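Section 4. Setting Up Your Medicine Storage Box

Before you start

The leaflet that ships with the Lekstead storage box says you can set it up in minutes and never hunt for a packet again. We have our doubts about the second part. A box with a latch keeps things in one spot. It does not read expiry dates, and it will not stop anyone in the house from putting back an empty carton. The steps below assume you want a box that still works in August and looks less good than the one in the brochure.

You need a clear table, the storage box, every packet you plan to keep, a soft cloth, and a marker.

4.1 Opening and checking the box

1. Set the box on the table with the latch facing you.

2. Lift the front latch and swing the lid back until it stands up by itself. If it drops, check both hinge pegs. A peg that has slipped can usually be pressed back in with a thumb.

3. Look into the base for crumbs of packing foam or plastic. Wipe it out. Skip the scented wipes, whatever the packaging suggests. The smell stays in a closed box for weeks.

4. Close the lid and open it again a few times. The leaflet promises 200 openings before the latch loosens, a number we would not plan around.

CAUTION: A latch is not a lock. A child can open it. Keep the box on a high shelf or in a locked cabinet, and ignore any seller who calls it childproof.

4.2 Loading the cartons

5. Sort before you load. Anything past its date goes in a separate pile for the pharmacy to take back. Anything you can't identify goes in the same pile.

6. Start with the largest carton. Hold it over the rim, tilt it a little, and lower one end first. Dropping it in flat tends to trap the flaps of whatever sits next to it.

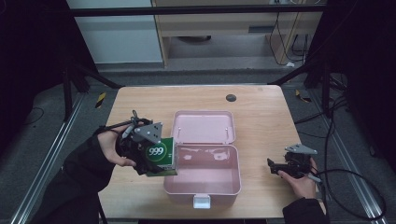
7. Put the rest in on edge where they fit, with the name or number facing up. Stacking them flat looks tidy for one day, and then the packet you want is at the bottom.

8. Keep every product in its own carton, with the leaflet inside. Some storage guides tell you to throw the cartons away to save space. We disagree. The dose, the warnings and the date are often printed there and nowhere else.

9. Stop when the lid closes without pressing. The Bech insert tray claims to add room for 42 blister strips. In our trial it held 30, and the lid had to be pushed down.

NOTE: If you must press the lid, the box is overfull. Take something out. Pressing puts the strain on the hinge pegs, which are small and not sold as spares.

4.3 Reading the carton before it goes in

10. Turn the carton until you find the product name in plain words. Large numbers and logos on the front are there to sell the packet and may tell you nothing about what is inside. Some numbers read differently upside down, so don't use one as your only label.

11. Check small stickers and seals separately. A label that wraps over an edge can hide a date or hold a flap shut. Peel it only if you need to open the carton, and leave it alone if it carries any printing you might want later.

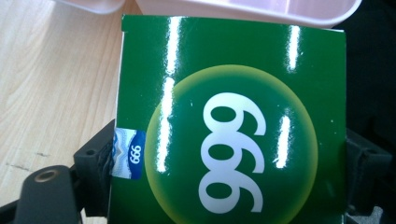
12. Tip glossy cartons away from the lamp when you look for the date. Stamped dates with no ink are the worst, and a side light helps more than a brighter one.

13. Write the month and year on a plain part of the carton with the marker. Let it dry before you touch it. Cekura sells a set of 56 color dots for this job. The marker does it for less, and the dots fall off.

4.4 Keeping it in order

14. Go through the box twice a year. An app reminder is fine if you are the kind of person who obeys one.

15. Keep the box out of the bathroom and away from the stove. Claims that a snap lid keeps out steam should be treated as advertising unless the maker gives a test result. The Lekstead leaflet gives none.

16. If the latch no longer holds, replace the box. A rubber band will do until then.

For cleaning the lid and base, go to Section 5.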